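Section 5: Setting up your Skaklow moth recorder

Thank you so much for joining the Jamstead garden moth survey! Please read this section through once before you plug anything in, ideally with a cup of tea, as it's far easier to follow when you know what's coming. Kausar Tanoli wrote the first version of it and Anum Khokhar has since added the notes, so if the two of them sound a bit different, that will be why.

1. Choose a sheltered spot in the garden, away from street lamps and well clear of any pond. A hedge or fence on the windy side is ideal.

2. Push the stand firmly into the soil until the collar touches the ground, then give it a gentle wobble. If it leans, move it along a little and try again.

3. Hang the lamp from the upper hook and the collecting box from the lower one, with the funnel facing upwards.

Caution: never look straight at the lamp once it is lit, and keep children and pets indoors while you switch on.
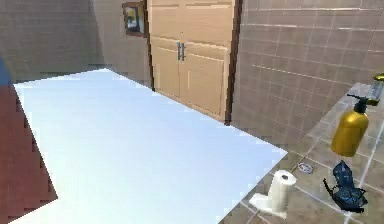
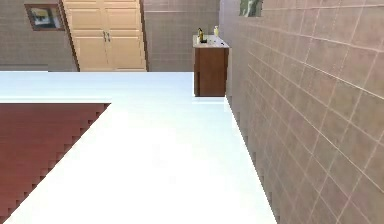
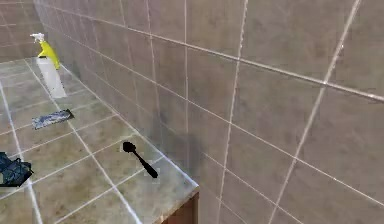 4. Turn the dial to setting 2 for your first night. Setting 5 is meant for open farmland and will draw in moths from half the village (and possibly a few neighbours too).

5. Switch on at dusk and leave the recorder alone until morning. We know it's tempting to keep popping out to peep!

6. Empty the box early, before the sun reaches it. Tip the moths gently into long grass or under a shrub, where the birds won't find them straight away.

Note: in November the catch can be very small, and some nights will bring none at all. Please send in those nights as well, as a blank sheet is every bit as useful to us. The Brillthorpe gardens sent us 82 sheets last season and plenty of them were blank.

7. Write your site number on each sheet. Gardens in Mughal Lane start at 128.

Caution: unplug the lamp before wiping the funnel, and use a dry cloth only.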